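What Happens to the Fruit in a Shared Kitchen: Final Report
Module project, submitted 18/08/2024

1. Background

Losholm is a student house with one kitchen, one fridge and a firm belief that somebody else will eat the pears. Our project began in April, when the food bin was emptied and found to contain more shopping than the cupboards did. We wanted to know why fresh produce gets thrown away in shared houses, and whether anything cheap could be done about it.

We picked two houses. Losholm kept its old habits for the length of the study, which it managed without effort. Wasmont, up the hill, agreed to try some changes. Both houses kept a bin diary for 4 weeks. The diary was a sheet of paper taped to the wall with columns for what was thrown out, its weight and the reason. The reason column turned out to be the best reading.

2. What we asked people to do

Wasmont was given three rules. Onions and potatoes were to be kept apart, in the dark. Ripening fruit was to stay out on the table until soft and then move to the fridge. Anything bought loose was to go where people could see it.

The first rule caused the most argument. Several people held that an onion is an onion and will look after itself. We pointed out that onions like dry air and that potatoes give off moisture, and that putting both in a carrier bag under the sink is a good way to grow things.

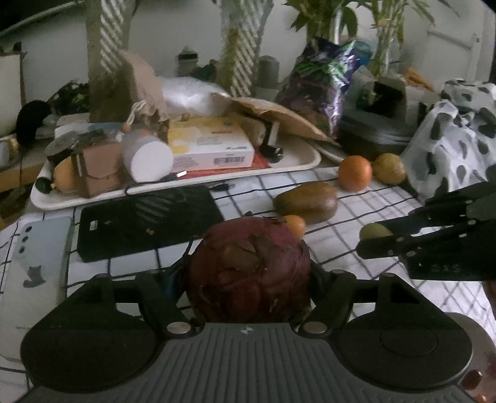
Figure 1. Mixed produce on the table.

The diary depended on people weighing their waste, and here we have to admit a weakness. The scales at Losholm would not register anything light, so a single lime counted as nothing at all. We asked people to save small items up and weigh them together. They saved them up. The weighing was less popular.

3. Results

Losholm threw away more than Wasmont in every week but the first, when Wasmont had a clear-out and got rid of a bag of carrots that had gone limp some time earlier. In the last week the gap between the houses was 500 grams, mostly salad. Salad was the worst offender in both places. People buy it on the day they decide to change their lives.

The commonest reason given was "forgot". The next was "not mine", which we had not expected to see so often on a form asking why you had thrown something away.

Whole fruit did better when it was left in view. Wasmont residents said they picked at it while waiting for the kettle, and hardly any of it reached the bin. Moving ripe fruit to the fridge worked less well -- once the door was shut, it joined the general population and was not seen again.
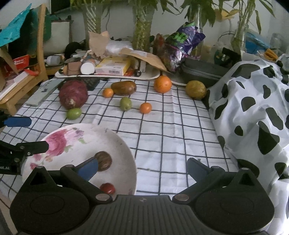
4. Problems with the study

Two houses is a small sample, and the residents knew they were being studied. One Wasmont diary page was lost to soup. We also suspect that some waste was carried out of the building to avoid writing it down, though we have no way of weighing a suspicion.

5. What we would do next

We would run the diary for a full term, buy better scales and swap the houses over halfway through, so that Losholm got a turn at being organised. We would drop the fridge rule or replace it with a marked shelf near the front. Wasmont has kept its onions and potatoes apart since the study finished. Losholm has kept the diary sheet, and is using it as a shopping list.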